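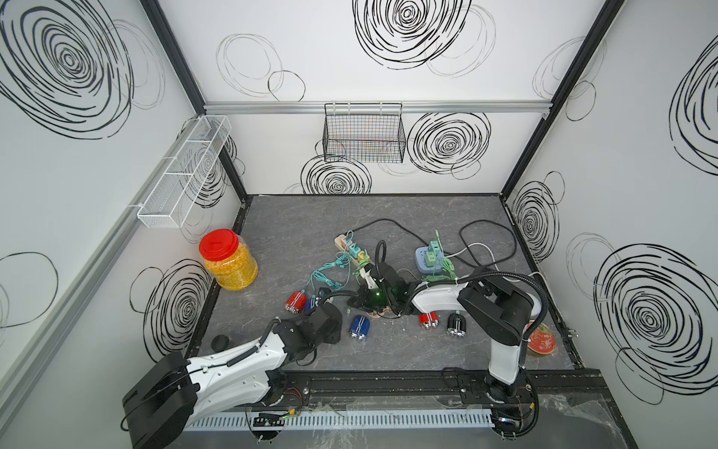

Figure 2. Two-arm cell during the plug and socket task. The right gripper is in front of the power strip; barrel-shaped adapters lie on the tabletop.

4.2 Workcell rules for cable and connector tasks

Connector work is a wonderful stress test for a lab's written rules. Cables sag, drift and catch on things, and an object that sat in the open at the start of an episode can be under a wire by the end of it. When we began this study in March, our house rules covered the arms in detail (speed limits, stop buttons, who may enter the cell) and had almost nothing to say about what lies on the table. The rules in this section grew out of that gap, and writing them was one of the most rewarding parts of the project.

We started from the Witham checklist, which our group already used for block stacking and bin sorting. It asks the operator to confirm a clear tabletop before each run. For the tasks in Figure 2 that wording is no help at all: the power strip, the blue socket and their cables have to be there. We replaced "clear" with "declared." Every item inside the reach of either arm must be named on the run sheet as a task object, a distractor or a fixture. Anything not on the sheet is removed before the arms are enabled.

Rule 1: Power strips and sockets used as task objects are never connected to a live supply. The supply end is checked by hand at the start of the session and again after any change of operator.

Rule 2: Loose cable gets its own line on the run sheet. A long cable, such as the black one that loops across the back of the table in Figure 2, is treated as a moving obstacle even if no arm is meant to touch it. The run stops if it crosses a gripper.

Rule 3: Cable conduits on the arms are inspected through the full range of the planned motion, with the arm moved slowly and the operator's hand on the stop. We were surprised by how much this step taught new operators about the reach of each joint!

Rule 4: Only one gripper may close on a plug at a time unless the task is written as a handover. The other arm holds a position agreed on in advance.

Rule 5: Storage fixed to the walls counts as part of the cell. Shelves and baskets go into the collision model along with their contents, measured when full.

We tried the rules over 370 episodes with 8 operators, most of whom had never worked with soft or tangled objects. A run was paused 12 times under Rule 2, and in each case the operator could point to the line on the sheet that called for it. That matters a great deal to us. A pause that follows a written rule is easy to log and easy to discuss with the next shift.

The Odine task set, which we used for object choice, does not say how distractors should be placed. We let operators place them freely, then recorded the layout before the first motion. Politis, our in-house logging tool, stores that record with the run sheet, so a reader of the data can tell a planned distractor from a stray part. The sheet template, last revised 15 May 2025, is included with the Provine release along with the notes operators wrote in its margins. Rule 4 drew the most comments, nearly all of them about what should count as a handover, and we return to that question in Section 5.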